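Onotthorpe Technical Institute
Computer Hardware Servicing, Unit 4
Handout: Desktop Disassembly and Component Recovery

Purpose of this unit

Students in this unit learn to take apart a desktop tower in an orderly manner and to prepare its components for testing, reuse or recycling. The handout should be read before the first laboratory session and kept at the bench during practical work. It assumes that the unit on electrical safety has been completed. This unit carries 100 marks, of which 60 are awarded for the practical assessment and 40 for the written record.

4.1 Before opening the case

Shut the computer down, switch off the power supply and remove the power cord. Press the power button once with the cord removed to discharge the supply. Fasten the wrist strap and clip it to bare metal on the chassis. Lay the tower on its side on the bench mat with the removable panel facing up.

Enter the asset number on the Ramness worksheet before any part is touched. Drives that leave a case without a recorded asset number cannot be released for erasure and will be held in the storeroom.

4.2 Identifying the drive bay

Many office towers hold the hard drive in a plastic carrier. Carriers and their release tabs are often brightly colored so that the parts meant to be handled can be told apart from the fixed structure of the case. Find the carrier first, then note how close it sits to the memory and the expansion slots, which are easily struck when a drive is lifted out.

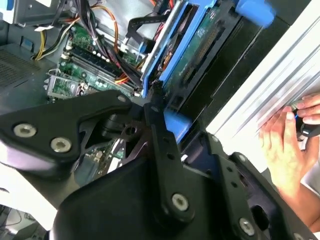 Figure 4.1. Hard drive in a blue carrier, with the motherboard and memory modules alongside.

Handle a drive by its edges or by its carrier. The circuit board on the drive should not be pressed or used as a grip.

4.3 Processor socket and memory slots

Memory modules are released by opening the latches at the ends of the slot. Lift each module straight up and place it in an antistatic sleeve at once. The processor is removed only after the retention lever has been fully released and the frame swung clear. Once the socket is exposed, nothing may be passed over it by hand, and no attempt should be made to clean or straighten the contacts. A bent contact is to be reported on the worksheet.

Students should be able to recognize an empty socket and empty memory slots on sight and record them correctly. 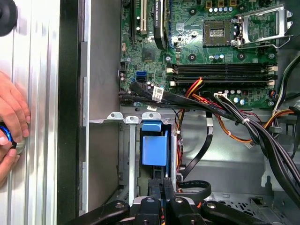 Isside wrote in response to an earlier version of these notes that the socket cover should go back on before any further work is done, even if the board is going to be recycled, and that the covers ought to be kept in a tray at each bench. The procedure has been amended accordingly. Where a cover is available, fit it before proceeding to 4.4.

4.4 Drive cables and release tabs

A hard drive may have 2 cables: one for power and one for data. Disconnect both before the drive is moved. Hold each plug by its body and draw it out in line with the port. Some data cables have a small metal clip that must be pressed first.

Pull tabs and latches should be worked with steady, even pressure. If a tab does not move, stop and check for a second latch or a retaining screw. Plastic latches on older cases become brittle, and replacements are seldom in stock. 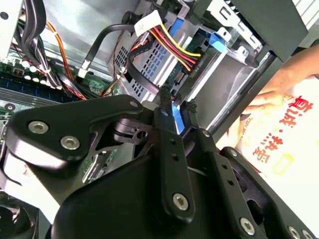
Unit 4, page 3

Power leads of different colors carry different voltages. In the standard scheme, yellow is 12 volts, red is 5 volts, orange is 3.3 volts and black is ground. Students are expected to know these values for the written record. Leads are not to be cut under any circumstances, including on cases marked for scrap.

4.5 Order of work

1. Record the asset number and the condition of the case.
2. Remove the side panel and set it flat, away from the edge of the bench.
3. Note the components present and any empty sockets or slots. Check the run of the power and data cables before disconnecting anything, and keep both hands clear of cut metal edges when steadying the chassis. 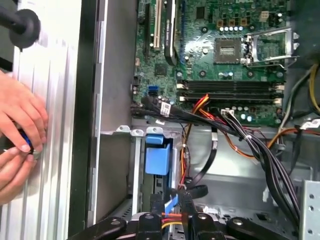 4. Disconnect the data and power cables from the drive.
5. Release the carrier and withdraw the drive.
6. Label the drive and place it in the Seol storage crate, connector side up.
7. Remove any remaining memory modules and expansion cards and bag them separately.
8. Tie back loose cables and refit the side panel.

4.6 Submission

Worksheets are due at the close of the Wednesday session. A worksheet without an asset number will be returned unmarked. Students who miss the practical session must arrange another bench time through the department office.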